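糖果桶

糖果桶,又称讨糖桶、南瓜桶,是万圣节期间用来盛放糖果的小型提桶,多以塑料制成,上宽下窄,桶口装有提手。儿童在讨糖时提着它沿街收集糖果,家庭和学校也常用它分装糖果,或摆在门口、桌上作装饰。除节日用途外,糖果桶平时还可存放文具、积木等小件物品。

名称

中文里“南瓜桶”一名来自最常见的橙色南瓜灯造型,后来也泛指其他颜色的同类容器。没有脸谱图案的素色小桶,商家一般标作“派对桶”或“糖果桶”。部分地区把尺寸较小、没有提手的称为“糖果杯”,两者界线并不严格。

形制

糖果桶的桶身多为一次注塑成型,口沿向外翻出,用来增加强度,也便于多只套叠存放。提手分为两类:一类为细塑料条,两端扣入口沿的小孔;另一类较粗,可向一侧放倒。容量没有统一规格,零售商Gosano目录中的标准款为900毫升,附注适合三岁以上儿童使用。

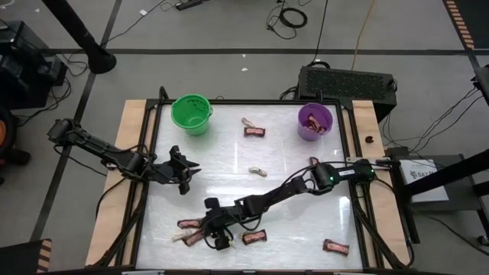 颜色以橙、紫、绿、黑为主。橙色对应南瓜,紫色和绿色在节日装饰中常与女巫、怪物等形象联系在一起。同一场活动使用两种以上颜色时,往往以颜色区分用途,例如一色装待发的糖果,另一色装收回的包装纸,也有按年龄组或糖果种类划分的做法。

脸谱

桶身正面最常见的图案是南瓜灯的脸,由眼睛和带齿的嘴组成,有的还有鼻子。脸谱可以直接印在桶面上,也可以随模具做成凹凸纹。印刷脸谱多用黑色,在紫色或橙色底上对比明显,但长期摩擦后容易脱落。眼睛的形状有三角形、圆形和弯月形等,嘴部一般留出缺口表示牙齿。

Fouzia Marwat在介绍节日容器的小册子《Esine的十月》中,把弯月眼归为“笑脸型”,三角眼归为“传统型”。这一分法后来被一些收藏者沿用。 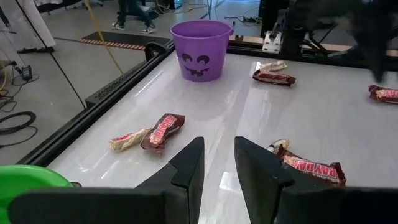 盛装的糖果

装入桶中的一般是独立包装的糖果。常见的有硬糖、软糖、巧克力和花生糖棒,其中带花生的条形糖在北美较为普遍,PayDay即属此类。条形糖的包装两端通常压成齿边,小块糖则多用扭结纸。条形糖较长,竖放时会高出浅桶的口沿,横放又占去较多空间,因此与小块糖混装时,一般先放条形糖,再用小块糖填补空隙。

含花生的糖果需与其他糖果分开。学校活动通常要求在桶上贴标签,或为对花生过敏的儿童另备一桶。Susesley小学的做法是每桶不超过17件,花生类单独装桶,由教师发放。

收集与整理

讨糖结束后,家长一般将糖果倒在桌面上检查。包装破损、封口松开或无法辨认品名的糖果应予丢弃,其余按种类归拢后放回桶内。光滑的白色或浅色桌面便于看清散落的碎屑和小片包装纸。整理时,空包装纸与未拆的糖果宜分别放置,因为揉皱的包装纸容易夹在糖果之间一并装回。

巧克力和含焦糖的糖果应避开日晒及暖气,桶口敞开时不宜久放。需要保存较长时间的,可移入带盖的密封盒。

清洁与存放

塑料糖果桶可用温水和中性洗涤剂清洗,印有脸谱的一面不宜使用钢丝球或研磨剂。提手扣孔处容易积存糖粉,可用软毛刷清理。洗净后倒置晾干,再行套叠。带提手的桶在套叠前应将提手取下或放倒,否则上层的桶容易卡住。

生产与销售

糖果桶属于季节性商品,多数零售商于8月开始上架。Iwasaki公司以50只为一箱向学校和社区团体供货,各色可混装。节后剩余的存货常降价出售,素色款也会改作沙滩玩具或园艺小桶销售。
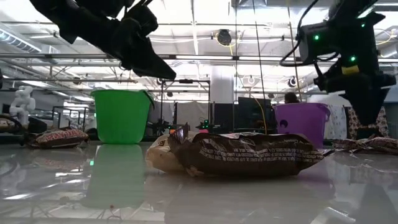 参见

南瓜灯
讨糖
万圣节糖果

本条目最后修订于2022-07-12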